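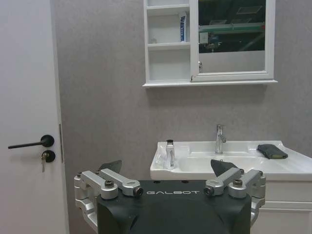 Our project asked which end effector is the better choice for bathroom chores, and we began with doubts about the question. Most comparisons we read put one block on a bare table and report a success rate. A sink area is harder on the hardware. The folded green cloth on the right ledge of the basin is soft and flat, while the little clear bottle on the other ledge is smooth and reflects light, and a gripper that suits one may be poor at the other. Pointed fingertips look good on paper for both. We are less sure.

2021-05-23
Student project report, Gromano practice bathroom

We compared 2 end effectors: a linkage gripper with pointed tips, which we call Umow, and a multi-fingered hand, which we call Pluvar. Each did 70 attempts at the same list of pick and place tasks. The operator had the same controller for both, with the update interval set to 800 ms. That is slow, and it probably hurt the hand more than the gripper.

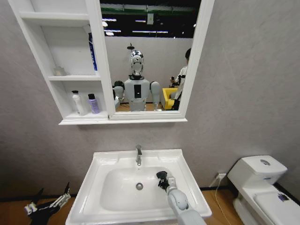

Figure 2. Multi-fingered right hand over the basin, fingers partly curled.

The hand is the one visitors like. It looks able to do anything, and that is part of our problem with it. Curling the fingers takes more commands than closing two tips, and we had no touch sensing to tell us when to stop. We also can't separate the hand from the operator, who got better as May went on. Any claim that one device "won" should be read with that in mind.

Shelf tasks gave us a different worry. The lowest shelf of the mirror cabinet holds small items near each other, so the approach angle matters as much as the grip. 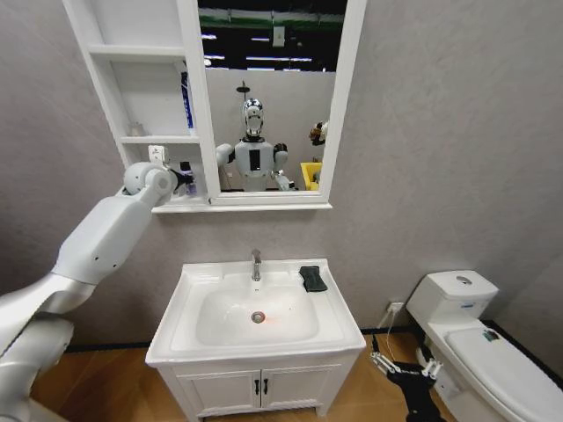 What we would change

Run both devices in mixed order. Use the Jurić scoring sheet from the first day, and have a second person score the attempts. Shorten the update interval before buying any new fingers.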